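Ekano ST-3 Small Parts Sorting Station
Budgeting and site planning guide for buyers. Page revised Jan 15, 2026

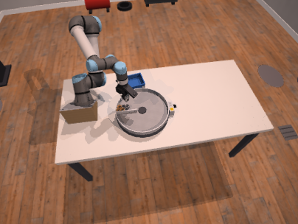

What the station is for

The ST-3 picks small mixed parts from a round tray and places them in an open bin or on an outfeed of your choice. It is sold as a planned cell: arm, gripper, pedestal, tray unit, control box and bench are quoted together, and the layout is simulated before an order is accepted. It suits workshops that sort fixings, spacers and turned parts in short batches and do not want to fit a conveyor.

It is not intended for oily parts, for parts that tangle (springs, split rings) or for anything that must be handled in a clean room.

What is in the base price

The base price covers the arm on a block pedestal, the two-finger gripper, the circular tray with hub and straight barrier bar, the control box, one open bin and the bench. It also covers one layout simulation and one revision of it.

The following are priced separately:

Camera and lighting kit
Guarding or area scanner
Spare gripper tips
Second bin and bin stand
Delivery, lifting and fixing to the floor
Operator training on your site

Buyers often leave guarding out of the first budget because the arm is small. The need for it is settled by your risk assessment, which must cover the gripper and the parts being held as well as the arm. Allow for it until the assessment says otherwise.

Bench and floor

The arm stands on a pedestal at one end of a long bench, with the tray beside it and the bin behind the tray. The free end of the bench is left clear for incoming boxes or a set of scales. If you intend to put a monitor there, tell us at quotation stage so that it can be added to the simulation and checked against the arm's travel.

You may supply your own bench. It must be rigid, level and fixed down. A bench that moves when the arm changes direction will cause missed picks, and no adjustment in the program will fully correct this. Timber floors are acceptable if the feet are fixed through to joists or to a spreader plate. Keep bench feet off floor grates and service covers.

Leave walking space on the operator's side and enough room behind the bench to lift the bin out without reaching over the tray. Stools, bins on wheels and other loose items should be kept out of the arm's reach at all times.

Tray unit

The tray has a raised rim and a flat floor. The barrier bar lies across part of the tray, between the hub area and the rim, and holds parts back within reach of the gripper. Bar height is chosen to suit your smallest part. Please send samples of every part you expect to sort, including rejects and old stock. Drawings alone are not enough, as burrs and plating build-up change how parts lie.

The control box sits against the rim. The standard position is on the side away from the arm. It can be moved to the front edge of the bench for an operator who works seated, at no extra charge if requested before the layout is signed off.

Choice of gripper tips

Plain steel tips are supplied as standard. Illora soft-faced tips are available for plated or painted parts and wear faster. Postma narrow tips are offered for thin parts that lie flat. Tips are a consumable and should appear in the running budget, not the purchase budget.

Costs to plan for

Layout simulation beyond the included revision: 197 pounds per revision
Annual service visit, mainland address: 959 pounds
Warranty: 12 months from handover
Recommended tip stock: 3 sets

The service visit includes a check of pedestal bolts, joint play, tray drive and cable wear. It does not include tips or travel to islands. Prices exclude VAT.

Services needed on site

One standard mains socket within reach of the bench, on a circuit not shared with welding plant or compressors. No compressed air is needed for the standard gripper. A wired network point is needed only if you want count data sent to your stock system.

Ordering sequence

1. Send part samples and a dimensioned sketch of the room.
2. Receive the simulated layout and a written quotation.
3. Return the layout with any changes marked.
4. Complete the risk assessment and confirm guarding.
5. Place the order and agree a delivery week.

The workshop at Gindport closes for two weeks in August. Samples received during the closure are logged on reopening, and quotations open at that time are extended by two weeks.

Technical and layout queries: Kamrul Weerakoon, applications desk, Ekano, Gindport. Please quote your sample reference on all messages.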